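Gundbridge Walking Tractor

The Gundbridge is a two-wheeled walking tractor, first sold in 1924 by the Maldonado works in Rurnlow. I've owned one for years (well, most of one, the hood came off a later Festum), so forgive me if this entry gets a little fond in places!

It has a single-cylinder gas engine rated at 6 horsepower, with 2 forward speeds and no reverse, so you learn to plan your turns. Early ones had a belt drive. Maldonado switched to a chain before long, and those are the ones collectors want.

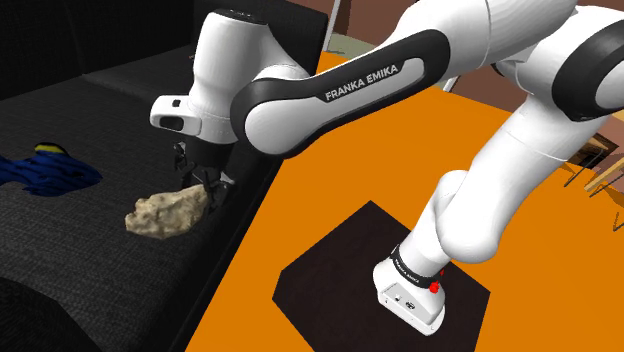 One owner wrote in to say that the belt models pull just fine if you keep the tension right, and that the chain ones eat sprockets like candy. Fair enough, mine has been through a few.

Festum bought the line later and kept the name, but changed the handlebars and painted everything green. Parts mostly swap between the two, except the clutch plate. The Rurnlow show every September usually has a row of them running, and a clean one weighs so little that two people can lift it onto a trailer.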